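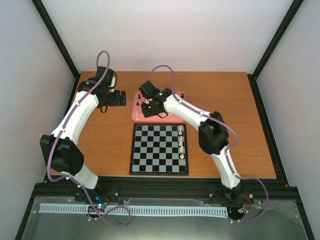 Small chessboard and pink tray of dark pieces on the wooden tabletop.

Seasonal Position: Chess Materials Assistant
Nenar Center for Board Games, Cervantes Building

Posting date: 5/20/21
Status: Temporary, part-time
Hours: 14 per week
Length of appointment: 9 weeks, beginning in June
Total compensation: $2000, paid in two equal installments
Reports to: Perla Medrano, Manager of Collections and Lending

Position Overview

The Nenar Center for Board Games invites applications for the position of Chess Materials Assistant. The Center lends chess sets to schools, libraries, senior residences and clubs, and its lending collection currently holds 700 sets. Most are checked out during the school year and returned at the start of summer. The Assistant will receive returned sets, sort and check the pieces, and prepare each set for its next loan.

Most of the work is done at a table with one board and one tray at a time. It is quiet and repetitive, and it requires steady attention. Knowledge of chess strategy is not needed. The Assistant must, however, know the name and starting square of every piece, or be able to learn them during the first week.

Duties

Unpack returned sets and record the loan number of each.

Separate light and dark pieces into trays. Only one set may be open at a given work space.

Place all pieces on the board in the starting position, confirm that none are missing, and return them to the tray. Both steps are required for every set, including sets that appear not to have been used.

Check pieces for chips, loose bases and missing felt. Check boards for warping, lifted edges and worn squares.

Wipe boards and pieces with the cleaning products supplied. Wooden pieces are wiped with a dry cloth only.

Match replacement pieces from the spares cabinet by size and color. Pieces from the Prenari travel sets are not interchangeable with those from the standard school sets. Knights and bishops of different makes must not be mixed in the same set. Where no suitable spare is available, the set is tagged and placed on the repair shelf.

Enter the condition of each set in Plusta, the Center's inventory system. Training in Plusta is provided.

Keep the work area in order and return all trays to the rack at the end of each shift.

Required Qualifications

High school diploma or equivalent.

Ability to handle small objects with care for extended periods, with or without reasonable accommodation.

Ability to tell light and dark pieces apart and to notice small differences in size and shape.

Legible handwriting and basic computer skills.

Ability to lift and carry boxes of packed sets from the receiving area, with or without reasonable accommodation.

Preferred Qualifications

Previous work in a library, museum, mail room or stockroom. Familiarity with tournament or school chess equipment. Ability to read Spanish, as some loan forms are completed in that language.

Working Conditions

Work is performed indoors. Chairs of adjustable height are available, and the Assistant may sit or stand. Food and drinks are not permitted at the work tables. Shifts are scheduled during daytime hours and are agreed upon with the supervisor before the appointment begins. Changes to the schedule should be requested in writing.

How to Apply

Applicants should submit a one-page letter of interest, a current resume, and the names of two references. Materials may be delivered to the front desk of the Cervantes Building or mailed to the attention of Perla Medrano, Collections and Lending. Please write "Chess Materials Assistant" on the envelope.

Selected applicants will be invited to an interview that includes a short practical exercise in sorting and checking one set. The exercise is not timed. Applicants who need an accommodation for the interview or the exercise should say so in their letter.

Review of applications will begin upon receipt and will continue until the position is filled. The Nenar Center for Board Games is an equal opportunity employer.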